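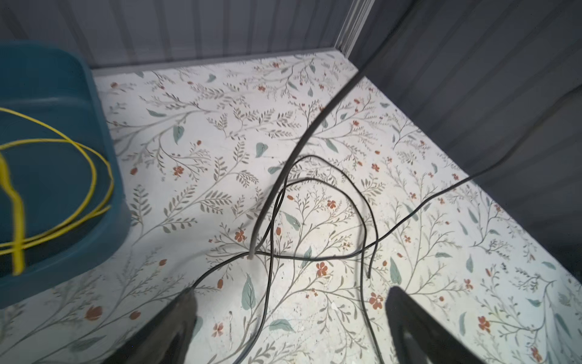 Every lead in the house ended up in one drawer, and it took longer to find the right one than to use it, according to one Riltdale customer in the spring survey run by home storage company Ansari. The same customer had bought a second phone charger because the first was too tangled to pull free.

RILTDALE, 5/19/18 – Ansari today announced Lerkano, a line of open plastic bins for household cables, cords and chargers. The bins go on sale this month at the company's Riltdale store and through Omen, its mail-order partner.

Lerkano bins have rounded corners and a thick, smooth rim, so a cord can be lifted over the edge without catching. They have no lid and no inner dividers. Ansari said early versions had both, and that people testing them at home left the lids off within days and found the dividers too narrow for anything longer than a phone lead.

The line comes in four sizes. The smallest is meant for phone and camera leads and the largest for extension cords. The first color is teal blue. Ansari chose it after testers complained that black cords were hard to see in the dark bins they already owned. A yellow cable coiled in wide loops is easy to spot against it, and black ones show up well too.

Ansari sent the survey to 2000 households on its mailing list and received over 300 replies. Most people who replied kept their cables in a kitchen drawer, a shoe box or a bag in a closet. Many said they no longer knew what some of the cables were for but did not want to throw them out.

Each bin comes with a printed card on sorting a pile of cables. The card suggests laying everything out on a flat surface such as a bed or table, pulling out one color or thickness at a time, and coiling each cable loosely before it goes in. Tight winding around the hand is discouraged – it puts a twist in the cord that comes back the next time it is used. Cables with cracked covers or bent plugs should go to a recycling point.

The Riltdale store will hold free sorting sessions through the end of May. Customers can bring a bag of mixed cables and use the tables at the back of the store. Staff will help match chargers to devices where the device is brought along. Places are limited to 13 per session and can be booked at the front counter.

Lerkano bins are sold singly or as a set of all sizes. Replacement sorting cards are free on request.

Ansari makes and sells storage products for kitchens, closets and home offices. Product samples are available to the press from the Riltdale store.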